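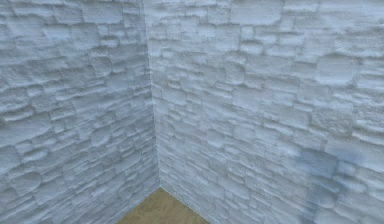
Figure 1. Interior corner with stacked-stone wall, computer rendering.

Projects > Film and Media Studies > Student Reports > Repertory Film Programming

Programming Older Films for a Small-Town Audience: A Season at the Lindance Cinema

Submitted by Uliana Kravchuk
Project supervisor: Hryhorii Mykhailiuk

1. Background

The Lindance is a single-screen cinema in Voltumthorpe with 315 seats. It shows new releases on most evenings and sets aside a smaller number of screenings for older titles. Attendance at these screenings had been uneven before the present project, and the management agreed to let a student researcher observe one short season, which opened in November.

The project asked whether the way an older film is introduced to the public affects who comes to see it. The films themselves were chosen by the cinema. The researcher had no part in the selection but was permitted to write the program notes and to speak with patrons in the lobby.

2. The Season

The season consisted of four black-and-white features: a courtroom drama, a screwball comedy, a crime picture and a romantic melodrama. Two were listed in the printed program under the heading "Classics," with the year of release printed beside the title. The other two were listed only by genre and plot, in the same style used for new releases. All were shown at 7:30 p.m. at the same ticket price.

Program notes were limited to a single page. An early draft of the note for the crime picture dealt mainly with its director's career and with the studio system. Following comments from the supervisor, it was rewritten to describe the story first and the production history second. The remaining notes followed that order.

3. Method

Ticket figures were supplied by the box office after each screening. Patrons were also invited to complete a card with three questions: how they had heard about the film, whether they had seen it before, and whether they would attend another older film at the Lindance. Cards were collected at the exit.

A discussion was held in the lobby after the comedy and after the melodrama. Notes were taken by hand, and no recordings were made. Remarks are reported here without names, as agreed with those who took part.

4. Findings

Total attendance for the season was 342. The screwball comedy drew the largest house and the courtroom drama the smallest. The comedy had been listed by genre, while the drama had carried the "Classics" heading. The crime picture, also listed by genre, and the melodrama, also under "Classics," sold similar numbers of tickets.

Answers on the cards suggest that the heading mattered less to older patrons, many of whom already knew the titles. Younger patrons more often wrote that they had come with a friend or relative, or that the plot had sounded interesting. Several said they had not noticed the film's age until they arrived.

Discussion after the comedy was lively and dealt chiefly with the speed of the dialogue, which some patrons found hard to follow in the opening reel. Discussion after the melodrama was quieter -- most of it concerned the ending, which divided the group. One patron asked that subtitles be offered, and the request has been passed to the cinema.

5. Limitations

The season was short, and genre cannot be separated from labeling on the basis of so few titles. A comedy may well outsell a courtroom drama under any heading. Bad weather on the night of the courtroom drama may also have kept people at home. The cards were voluntary, and patrons who left before the closing credits are probably underrepresented.

6. Recommendations

It is recommended that the Lindance list older films by genre and plot for one further season, with the year of release given in the program note only. The same title should, where the rental terms allow, be shown twice under different listings. The lobby discussions should continue -- with chairs provided -- and should begin no later than ten minutes after the film ends.

The program notes and a blank copy of the response card are held with the supervisor.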